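Zerano Opens Hand-Guided Teaching Program for Two-Arm Workstations

Iston site to record household and garden tasks through June; Rutherford to join as second location

ISTON - Zerano today announced the opening of a teaching program at its Iston site, where trained operators will show two-arm robot workstations how to carry out everyday handling tasks. The program will run on 11 workstations, each staffed by a rotating team of operators, and will supply demonstrations to the company's own research group and to its partners in Jivville.

Under the program, every task is first performed by a person. The operator sits next to the workstation and moves a pair of small leader arms, and the robot's arms copy each movement as it is made. Joint positions, gripper openings and camera views are saved together as one recording. Once a task has been shown enough times, the recordings are used to train a control model that attempts the same task on its own.

Zerano has used remote control for this purpose before, but on a smaller scale and mainly with boxes and blocks. The Iston program moves to the kinds of objects found in a garage, a yard or a child's playroom. Toy buckets, shovels, watering cans, toolboxes and hand tools are all part of the first set. Their handles, spouts and thin edges call for a choice of grip that is hard to write down as a rule and fairly easy for a person to show.
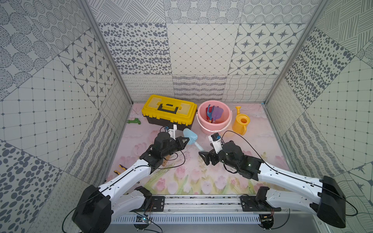

The first task list contains 79 tasks. Many use a single arm, such as picking up a named object and setting it down in a marked area. Others require both arms to work together, including passing an object from one gripper to the other, steadying a container while something is placed inside it, and opening a lid that is held shut by latches. Operators are asked to perform each task at a natural pace and to vary the starting position of the objects between recordings.

Recordings that contain a mistake are not always thrown out. If an operator loses hold of an object and recovers it, the recording is kept and labeled as a recovery. Zerano's research group has found these recordings useful in training, as they show the model a way back from a poor grip. Recordings in which the task is abandoned are stored separately and are not used for training.

New operators complete 7 practice sessions before their recordings are accepted. The sessions begin with simple reaching and gripping and end with the handover tasks, which most trainees find the hardest to learn. Operators work in shifts of 2 hours, with a change of task at the midpoint, and no previous experience with robots is required. Applicants are selected on the basis of steady hand control and attention to written instructions.

Each workstation will also be used for a second form of teaching, in which the operator takes hold of the robot's arm directly and leads it through the motion. This method is slower and suits single-arm tasks with light contact, such as wiping a surface or pressing a part into place. Results from both methods will be compared over the course of the program, and Zerano expects to share the findings with its partners when the first task list is complete.

The Rutherford location will follow the same procedures and use the same task list, so that recordings from the two sites can be combined. Work surfaces and backgrounds will be changed on a regular schedule at both locations - a step intended to keep the trained models from relying on a single setting.

Research groups and manufacturers that wish to propose tasks for the second list may do so through the Zerano partner office in Iston. Proposals should name the objects involved, describe the starting and finished positions, and state whether one or both arms are needed. Operator applications for the Rutherford location will be accepted at the same office.

About Zerano

Zerano develops teaching equipment and control software for robot arms used in handling and light assembly. The company is based in Iston and maintains a partner laboratory in Jivville.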